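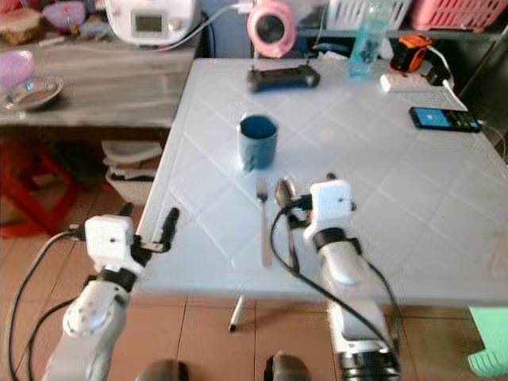 Why does a plate or a tile come out of the oven hard, when cookies come out hard too but you can bite them? That's how one reader put it in the comments last month, and then another reader wrote underneath that mud pies left in the sun get hard, so isn't it the same thing?

Home | Rocks & Dirt | Kitchen Stuff | Ask Me | Back to top

891 shares | 9 comments

Okay, I love this one, and I've been saving it up for July because I finally got to go and visit a tile factory. It's called Zinard and it makes plain square tiles, the kind you find on bathroom walls and kitchen counters and sometimes tabletops. I came home with clay dust in my shoes (and in my ears, somehow).

Let's start with the mud pie.

Mud is dirt with water in it. When the sun shines on your mud pie, the water floats off into the air and the bits of dirt are left sitting close together. It feels hard! But drop it in a puddle and after a while you've got mud again. The bits of dirt were only leaning on each other, like people squashed together on a bus.

Clay is a special sort of dirt. If you could shrink down very, very small and look at it, you'd see that it's made of tiny flat pieces, a bit like a spilled deck of cards. When clay is wet, there's water between the cards and they slide around. That's why you can squish it into a snake or a bowl and it stays the way you left it. Sand can't do that. Try making a snake out of dry sand and tell me how it goes.

Now for the oven. A potter's oven is called a kiln. Some people say "kill" and some people say "kiln" with the N on the end, and I have heard grown-ups argue over it for an entire lunch. Your oven at home might bake a pizza at 450 degrees. The kiln at Zinard gets up to 2000 degrees Fahrenheit. I stood a long way back and my eyebrows still felt it!

A few things happen to clay on the way up. First, the last of the water leaves, even the water that's been hiding. There's some you can't squeeze out and can't feel, because it's part of the clay itself. The heat pulls that out too, and once it's gone you can't stir it back in. So the clay has changed for good. You could leave it in a puddle all winter and you still wouldn't get squishy clay.

Then it gets hotter, and some of the tiny bits start to melt. Only some! They go gooey and run into the gaps between the bits that haven't melted. When everything cools down, the gooey part turns to glass, and it holds all the rest together like the marshmallow in a crispy rice treat. So a tile has glass hiding inside it. I think about this in the shower more than I should.

And the cookies? Cookies get hard mostly from drying out, and from sugar setting as they cool. Sugar melts too, so you might think it'd be the same trick. But sugar falls apart in water, and your teeth are a good deal stronger than a cookie. Please don't bite a tile.

The shiny part

If you've ever seen the bottom of a mug where it's rough and a bit scratchy, you've seen the plain fired clay. The smooth part on the rest of it is called glaze. Glaze goes on looking like paint or thin pancake batter, and it's really powdered rock and minerals mixed up with water. In the kiln it melts into a coat of glass.

Glaze does a weird thing: the color that goes on is often nothing like the color that comes out. The lady working the glaze line showed me a bucket of something pinkish gray, and the finished tile next to it was dark blue. I asked if she'd gotten the buckets mixed up. She had not.

White tiles can be made by using clay that fires white, or by covering darker clay with a white glaze. Next time you find a chipped tile, look at the edge of the chip (careful, it can be sharp). If it's reddish or brown in there, somebody used a white glaze like a coat.

What about the lines?

Those thin lines between tiles usually have grout in them. It's a paste that gets pushed into the gaps and goes hard. Houses wiggle a tiny bit as they get warmer and colder, and hard tiles jammed right up against each other can crack or pop up. You can lay the lines straight along the wall or turn them so they run on a slant and the squares look like diamonds. The slanted way means cutting a lot of corner pieces. The tile shop near me, Pustance, has one floor done each way, and I always end up hopping on the diamond one.

Try this

Get two lumps of modeling clay, the air-dry sort, and make two little flat squares. Dry one fast on a sunny windowsill and the other slowly under a loose piece of plastic wrap. Check them before bed. Which one curls up at the corners first? Air-dry clay hasn't been in a kiln, so when they're both hard you can also put a corner in a cup of water and see what it does overnight. Write and tell me, and say how thick you made them.

Next month: why chalk squeaks.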